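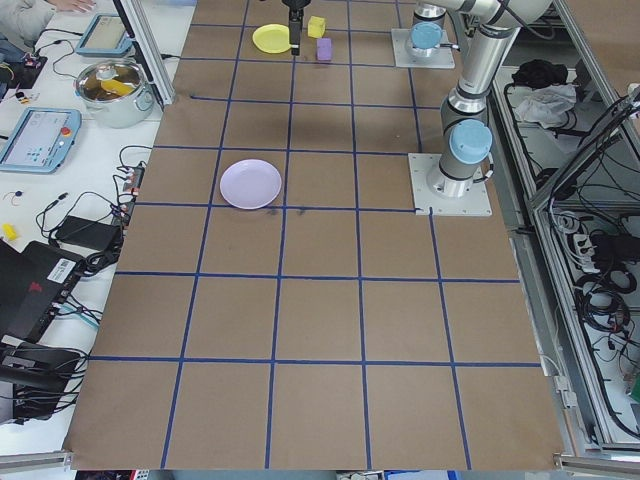
Viltumar Two-Arm Table Kit, reviewed by Dirceu Medeiros
Posted 7/16/19

Score: 2 out of 5

The pitch from Viltumar is that a pair of arms on a bench can take over the small stuff: clear the plates, sort the parts, put things back where they go. I've been hearing some version of that since my first shop job, so I asked for three days with the kit and brought my own dishes.

Plates first. On a marked-out table with lots of space between things, it can pick up a plate and set it down in another square. Fine. My kitchen has no squares. When I stacked three bowls the way any family stacks them, the arm went for the rim, stopped, and waited for me to clear the fault on the pendant. I cleared a lot of faults.

Foam blocks go much better, and I suspect that's why every demo has them. A block doesn't chip and doesn't care how hard you squeeze.

Setup ate most of the first day. The manual skips the cabling and the arms need a heavy table, so forget your kitchen counter.

For a shop moving the same part all shift, the older Bandik single arm is duller and I'd still buy it first. For the house, keep the dishwasher. I'll look again if the March software update ever learns about bowls.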